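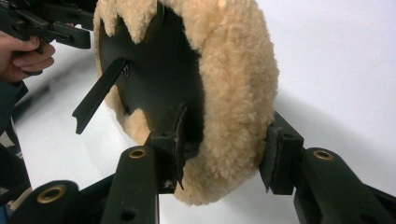

Visit to the Volteretti workshop in Bunescombe

In July I had the chance to visit the Volteretti workshop, where old wooden boats are repaired and finished. I went together with my colleague Takeshi Nomura, who has more experience with varnish than I have and who asked most of the good questions. I write this report for the readers of our club page who could not come.

The workshop is not easy to find. From the station in Bunescombe you take the bus toward the harbor and get off at the stop called Villa. There is no villa at this stop. You must walk back along the road a little, pass the fish store and then turn left at the chapel. We missed the turn and arrived late, but our host was very kind and had kept coffee for us.

The host was Boglárka Medve, who has led the finishing shop for eight years. Before that she restored furniture, mostly tables and pianos. She told us that a piano is more difficult than a boat, but that the owner of a boat complains more.

We started in the timber store. It is a long building with a low roof, and the planks are stacked with thin sticks between them so the air can go through. The larch was very fragrant. Ms. Medve showed us how she checks a plank with her knuckles before she uses any instrument. I tried it and I heard no difference at all between a good plank and a bad one. Takeshi said that he heard it, but I am not sure that I believe him.

After this we saw the main hall, where at the moment there is one large boat, the Sisonine. She is a day sailer, 40 feet long, and her owner has brought her here for new deck planks and a complete new finish. The men working on the deck were pushing cotton into the seams with a flat iron and a mallet. It makes a special sound, rather high, and after a while the worker can tell by this sound if the cotton is tight enough. We were asked to speak quietly near them, and we did so.

The finishing shop was for me the most interesting part. It is closed by a double door against the dust, and the floor is made wet each morning before varnishing. On the cabin sides of the Sisonine there will be eight coats of varnish, and between the coats everything is sanded by hand. For the painted hull they use machines, and the last step is polishing with lambswool pads. Ms. Medve is strict about these pads. A pad that has fallen on the floor is not used again on the same day, and each compound has its own pads, kept in its own drawer. She cleans the wool with a blunt spur while it turns at 900 revolutions per minute, and then she washes it in lukewarm water with very little soap. It must never be dried on a heater, or the leather side becomes hard.

Takeshi asked if foam would be better on dark blue paint. The answer was long. In short, she uses wool first and foam only at the end, and on old paint she sometimes stops after the wool.

Lunch was in the small kitchen upstairs. There was bean soup and a very good plum cake. From the window one can see the slipway and also the new marina on the other side, about which the people of the workshop had many opinions.

In the afternoon we were shown the pattern loft, where the drawings are kept. Some of them were damaged by water many years ago and are now being copied again on clean paper. I would have liked to stay longer here, but the last bus goes early.

Some practical information. Visits are possible in the summer months and must be arranged by letter or telephone. The workshop asks for a donation, and we gave 50 for the two of us. Please wear closed shoes and do not wear a wool sweater, as the fibers fly into the varnish. The stairs to the loft are steep and have a rail only on one side. Dogs must wait outside.

I want to thank Ms. Medve and her team for their patience. The Sisonine will go back to the water in spring, and we are invited to see it.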